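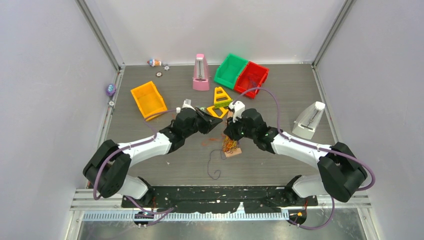 Bench Notes: Rubber Bands, Storage and Replacement

Reading time: 3 min

Jadbridge stores issue more rubber bands than any other small consumable. Last year's count was 2,521 drawn from stock, and a fair share of those came back as fragments found on benches. The notes below apply to all benches from December.

Why bands fail

Natural rubber hardens when exposed to light and air. The surface dulls first, then fine cracks appear across the width when the band is stretched. A band in this state will usually part at the crack on its next use. Reddish-brown bits on the work surface mean that at least one band has broken, and the rest of that batch should be checked before anything is bundled with it.

Heat speeds this up. Do not keep bands on a windowsill, over a radiator, or next to a lamp. Contact with oil or solvent makes them swell and go sticky, and they should be thrown out.

Tangles

A heap of bands on a small board is fine for the length of a job. Left longer, the bands work into each other and people pull at them, which overstretches the ones at the bottom. To separate a tangle, lift the whole bundle, shake it gently over the board, and take off the bands that hang free. Repeat. Do not pull on a loop that is held at two points. String should be kept apart from bands, as a single loose length will knot a whole handful.

Sorting

Open-fronted stacking bins are suitable for bands in daily use. On benches with a green and a red bin, use them as follows:

Green: sound bands, checked and ready to use.
Red: cracked, sticky or overstretched bands, and fragments.

Bins stand side by side at the back of the work surface, open fronts toward the user. Fill green no more than half full. Empty red at the end of the shift. Reserve stock stays in the closed drawer in stores, in the bag it came in, dated on the outside.

Checking

Stretch the band once to twice its resting length and look at the outer face under good light. Release it slowly. A sound band returns to its original length with no visible lines. Any band in use for 90 days is discarded whatever its condition.

Clearing the surface

Pick up fragments by hand before wiping. A damp cloth smears old rubber into scratches on a matte board and it is slow to get out again. Finish with a dry brush, working from the back toward the front edge.

Bags of 300 are available from Relu Filip in stores. The full procedure is on the Wikis under Consumables.

Comments (3)

Chanida Sukprasert
Does the 90 days run from opening the bag or from when they go in the green bin?

Relu Filip
From the bin. Put a date on a piece of tape.

Zdeňka Šindelář
Talc in the bag stops them sticking in summer. A small pinch is enough.

This site uses cookies to remember your newsletter settings. Accept | Manage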